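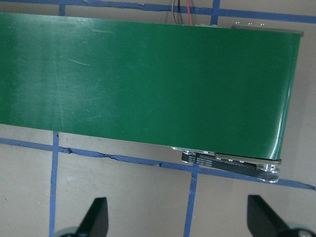

Notebook entry, October
Open day, Finstead workshop, conveyor bench

Doors opened to visitors at 10:00. Setup began at 7:30 and was complete by 9:15, apart from the signage, which Prosser had left at the Gorunden building and which arrived after the first group. The second bench was kept for spare parts and the printed handouts. Attendance at the front desk was recorded as 138 for the day, of whom 106 came through to the conveyor bench. The remainder attended the talk upstairs only.

Purpose of the demonstration: to show a transfer task on the small green belt, with the arm picking from the belt and placing into a named cell of the taped grid. The wrist view was shown on the large monitor throughout. Visitors followed the monitor more closely than the arm itself, and next time the monitor should be turned a little toward the door so that the rear of the group can see it.

Bench preparation. The grid was laid in blue painter's tape directly on the beige work surface, with lines passing above and below the conveyor. The cells are adequate for a demonstration but the tape edges are wrinkled, and the long line below the belt is creased and torn in places. It should be relaid before any measured work is done on this bench. The conveyor sits slightly out of line with the camera, so that the belt appears lower on the right in the wrist view. This does not affect the picks, as the belt position is taught and not read from the image, but two visitors asked about it and the question deserves a prepared answer.

Belt condition. The left part of the belt carries scratches and scuffs, including one thin diagonal scratch toward the upper middle. None of them can be felt with a fingernail. Under the overhead lights that same part of the belt takes on a pale sheen, and the Bodusell detection routine twice returned a false object there during the morning trial. Lowering the lights over the bench cleared the fault. A permanent shade would be preferable to asking the front desk to find the switch.

Drive. The guard on the underside was left off by agreement so that the timing belt and the end pulley could be seen running. This was the most popular part of the bench with the school groups. A barrier was placed at arm's length and a member of staff stood at the drive end whenever the belt was powered. Recommendation for the next event: a clear guard in place of the barrier. The arrangement was acceptable under supervision, but it occupied one person for the whole day who could have been answering questions.

Program. Sessions ran at 10:30, 11:30, 1:30 and 2:30. Each began with the fingers open over the bench below the drive, a pause for the introduction, and then 6 transfers at reduced speed. The dwell between pick and place was set to 1000 ms. This is long for production purposes but gave the presenter time to speak. It was shortened for the last session at the request of a visiting engineering class and then restored.

Incidents. One stop at 11:42, when the conveyor halted and the arm waited correctly at its hold position. The red lead had worked loose at the supply end. It was reseated and the session resumed after four minutes. Both leads, red and black, come down to the far side of the belt without any strain relief, and this should be corrected before the unit is moved again. No other stops. No contact between the gripper and the belt was recorded.

Questions from visitors, noted for the handout:

Whether the arm can see the belt moving. Answered: the camera can, but in this program the arm relies on the taught position and the start signal.

Why the fingers are black. No considered answer was available — to be checked with Prosser.

Whether the tape is for the robot or for people. Answered: for people. The cells are named in the program by position, and the tape lets the audience check the result.

Outstanding:
Relay tape grid, full set of lines.
Strain relief on conveyor leads.
Shade for the left end of the bench.
Price a clear guard for the drive side.
Return signage to Gorunden.
Copy the four session logs to the Finstead shared drive — the 11:30 log is in two parts and both are needed.

Bench powered down at 4:10. Conveyor left in position for the staff session.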